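**Prorkum oval colander, mint green – 4 out of 5**

I bought this to replace a metal colander that had lost a foot. It has been in use since April, so this is a review after a few months and not after one rinse of lettuce.

The Prorkum is a shallow oval with a short handle at each end. The handles are a paler green than the basin and let a bit of light through. Holes are small and round. I paid 12 pounds for it at Ashour, which seemed fair, and it came with a cardboard sleeve and no instructions.

**Draining**

Rice is the test I care about. Long grain stays put, and I lose perhaps a few grains down the sink each time. Couscous I wouldn't try. Pasta is fine up to four portions, but the basin is shallow and a big pan of penne will slide over the side if you tip it quickly. I've learned to pour slowly and shake halfway. For soft fruit it is better than anything deep, as the berries sit in one layer and don't squash each other.

Water runs away well from the middle. A little stays round the rim and needs a tilt.

**Handles**

Short, but enough to get a thumb and two fingers on. With oven gloves they are awkward. My neighbour Tarek Lahlou has the Cimis one with the long folding arms that rest across the sink, and for heavy jobs his is the better design. It also takes up most of a cupboard. Mine goes in the drawer with the baking trays.

**Cleaning**

Top rack of the dishwasher, over 100 washes by now, and it hasn't warped. Tomato sauce left a faint orange tinge near one handle that took two washes to go. Starch dries in the holes if you leave it overnight, so use a brush.

**Other uses**

It has been borrowed for the children's play kitchen more than once. The shallow shape suits small hands and small food, and I would happily buy a second one for that alone. Sanaa Chraibi at our playgroup uses the Indum set for the same thing, but the bowl in that is tiny and the fruit falls out. 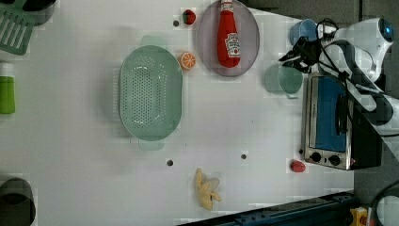
*The colander with the play fruit, the ketchup and the little oven.*

**Against it**

I'd like it a couple of centimetres deeper. The mint also comes in only the one size, and the larger size is sold in grey, so you can't match them.

**For it**

Light, easy to store, good with rice and berries. If you cook for six every night, get something bigger. For a smaller household I'd buy it again – and for the price I don't mind pouring slowly.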